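Usesside Facilities Forum
Board: Workstations and Surfaces
Thread: Loose items on the bench during packing tasks – proposed rule

Posted by gfuchs_admin, 4/24/18
Colleagues,
Following the review of the Solden benches, I should like to invite comments on the draft rule for personal and handheld items. The draft states that a telephone may be placed on the work surface only when it is the item being handled, and that the receiving container must stand at the right-hand side of the board. All other items are to be kept in the drawer unit or the locker.
The rule would apply to every bench fitted with the pale boards. Comments should be made in this thread and will be passed to the Pichler office unedited.
Gion Fuchs
Site Administration

Posted by marlowe_k
Thank you for circulating this. I support the first part. The second part seems to me too strict. Several members of staff are left-handed, and a fixed position on the right obliges them to reach across the board for each item. I would ask that the wording be changed to "at one side of the board, within easy reach".

Posted by benchfour
I must disagree with the previous post. We had no fixed position until October and the containers were left wherever the last person had put them. Each shift began with moving things about. A single agreed position is simpler to teach and simpler to check. Left-handed staff could be given an exemption in writing.

Posted by relero_stores
A point of information from Stores. The open containers are ordered in lots of 700 and we hold no lidded version. If the rule is going to require lids, as an earlier draft did, the cost would be 2,895 for the first order and delivery would be slow. I would therefore ask that lids be left out of the text altogether.

Posted by gfuchs_admin
The requirement for lids was removed from the present draft. I apologise that the older file was still attached to the notice. It has been replaced.

Posted by marlowe_k
I am grateful. May I also raise the matter of how the telephone is to be laid down? The draft says "flat" and nothing more. On our bench they are placed with the back upwards, so that the lenses do not rub against the board. Others place them with the screen upwards. Either may be acceptable, but the instruction ought to say which.

Posted by benchfour
Face down is a poor choice in my view. The screen is the costly part, and any grit on the board will mark it. We wipe the boards at the start of the shift and not again until the end.

Posted by t_oswin
I have used both methods and have no strong preference, provided that the middle of the board is kept clear for the item.
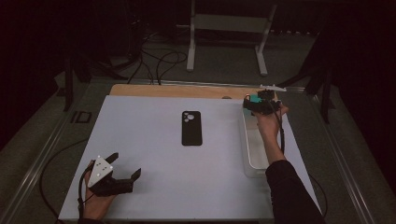

Telephone face down in the middle of the board, open container along the right-hand side.

Posted by marlowe_k
That is the layout I had in mind as regards the telephone. I maintain my objection on the container.

Posted by benchfour
The position of the container is correct. I would ask that the small round object towards the far edge be put away. The draft is quite clear about other items.

Posted by t_oswin
It is on the wooden panel and not on the board itself – the draft refers only to the board. If the panel is meant to be included, the text should say so.

Posted by gfuchs_admin
Both points are noted. The wording will be amended to read "the board and the panel beneath it". On the telephone, I propose to permit either side upwards for the present, with the boards to be wiped at the midday break as well. The question of left-handed staff remains open and I would welcome further comments from those concerned.

Posted by relero_stores
If the boards are to be wiped twice, please send revised figures for cloths. The present stock is 115 packs.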